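Buscamos participantes para comparar pinzas con tela fina

Skandora, laboratorio de manipulación textil
Publicado el 2026-07-20

Llevamos años leyendo folletos que prometen pinzas capaces de doblar «cualquier tejido». No nos lo creemos. Casi todas las demostraciones usan una toalla gruesa sobre una mesa lisa, y con eso acierta cualquiera. Queremos medirlo con telas difíciles, y para ello necesitamos manos ajenas a la casa.

Qué se hace

Cada participante maneja dos pinzas de mano, la Hegarty y la Fevus, y repite con ambas las mismas tareas: separar capas, sujetar un borde, recoger un pliegue, seguir una cremallera. El objetivo son 3000 agarres válidos en total. Los fallos también se anotan — sobre todo los fallos.

A quién buscamos

Personas mayores de edad, con o sin experiencia en robótica. Se agradece haber cosido alguna vez. Si trabaja para un fabricante de pinzas, díganoslo antes. No pedimos entusiasmo por la automatización; quien desconfíe de ella es bienvenido.

Material de prueba

Tela blanca translúcida con hojas de ginkgo estampadas y una cremallera amarilla cosida. Los dedos llevan almohadillas oscuras y cuadradas, enfrentadas. Que agarren bien una malla tan fina está por ver.

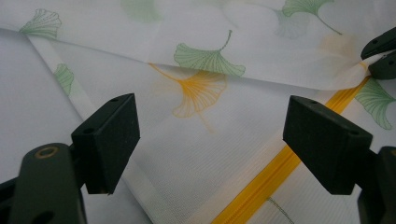 Condiciones

Sesiones de unos 70 minutos, con una pausa. Se pagan 30 euros por sesión, también si la pinza se estropea a la mitad. Empezamos en septiembre. Los resultados se publicarán completos, gusten o no a los fabricantes.

Para apuntarse, escriba a Lempi Miettinen, de Skandora, e indique si es zurdo o diestro.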